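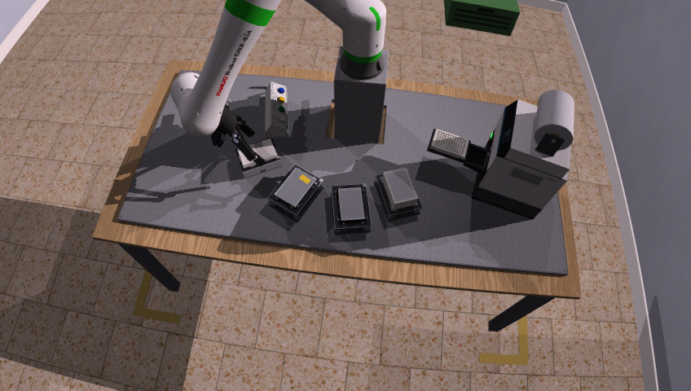 # Truvard levelling foot, heavy pattern

Screw-in levelling foot for laboratory tables, balance benches, instrument stands and similar furniture on hard floors. Sold singly or in sets of four. Made by Truvard at the Dincombe works and stocked at the Flesley depot.

Page last revised 26 March 2024.

## Use

The heavy pattern foot is intended for furniture that is loaded, levelled and then left in one place. It corrects uneven floors and spreads the load of the leg over a wider area. The rubber pad reduces creep on sealed concrete, vinyl and quarry tile.

It is not a vibration isolator. The pad takes out some of the chatter passed up from a hard floor, but it has no effect on slow building movement. Where a balance or microscope needs proper isolation, fit the foot to the table and place a separate isolating slab on top.

Do not use the foot on carpet, raised timber floors or castor frames. For castor frames see the Golestani jacking plate, listed separately.

## Specification

| Item | Value |
|---|---|
| Thread | M20 |
| Base diameter | 102 mm |
| Pad thickness | 5 mm |
| Working load, each foot | 696 kg |
| Stem and base | Zinc-plated steel |
| Pad | Nitrile rubber, black, bonded |
| Joint | Ball and socket, captive |
| Locking | Plain nut and washer, supplied |

The working load applies to a vertical stem with the base fully seated. It must be reduced by half if the joint is tilted by more than a slight amount, or if more than half of the thread is showing below the locking nut.

When choosing feet for a four-legged table, assume that three legs carry the whole load. On an uneven floor the fourth often carries very little until levelling is finished.

## Fitting

1. Clear the table top and disconnect any services.
2. Raise one end on blocks placed under the frame. Do not lift by the worktop or its edging.
3. Remove the old feet and clean the threads in the legs.
4. Run the locking nut well up the stem, add the washer and screw the foot in by hand. At least one full stem diameter of thread must be engaged.
5. Lower the table and repeat at the other end.
6. Put back the normal working load before levelling. Frames settle under load, and a table levelled empty will usually need doing again.
7. Level along the long side first, then across. Turn the stem by the flats above the joint and not by the base.
8. Hold the stem with one spanner and tighten the nut against the leg with another.

Check the level again after a few days. The pad compresses slightly when new and most of this movement happens early on.

Legs with plain bores need a threaded insert. Inserts are available for square and round tube, and the inside size of the tube must be given when ordering. Legs set at an angle need the wedge washer, otherwise the joint reaches the end of its travel before the base is flat.

## Care

Wipe the base with a damp cloth and mild detergent. The pad resists mineral oil, weak acids and most water-based cleaners. It does not resist acetone, toluene or chlorinated solvents, and a pad that has been soaked in any of these should be replaced. Bleach left standing will attack the plating.

A light smear of grease on the thread once a year is enough. Do not grease the ball joint, which is packed at the works.

Some dark rubbers mark pale vinyl over time. If this matters, order the grey non-marking pad. It is softer and the working load is lower; ask for the figure that applies to your floor.

## Ordering

State the following:

- single feet or sets of four
- black or grey pad
- threaded inserts or wedge washers, if needed
- stainless stem, if needed (made to order)

Stock items leave Flesley within 20 working days, normally sooner. Stainless stems are made in batches and the next batch is planned for September. Spare pads, nuts and washers can be bought separately. The stem and base are not sold apart, as the socket is closed over the ball during assembly.

Unused feet may be returned in their original packing. Inserts that have been driven into a leg cannot be taken back.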